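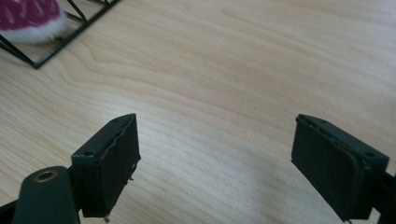 My sister reckons you should never oil a table in September, it stays tacky till Christmas and everything sticks to it. Well. Too late, tin of Patus already bought, 48 hours drying time on the label and we've got people for lunch at 3.

So no oil. Just a wipe down with soapy water, going along the grain, which is wavy and runs off at an angle so you end up polishing like a crab. I do love that grain though. Pale, creamy, shows every crumb. Came from the Zallton place, unit 303, and the man there said leave it bare if you can stand teh rings. I can't, realy. Coasters, then. Wherever they've got to.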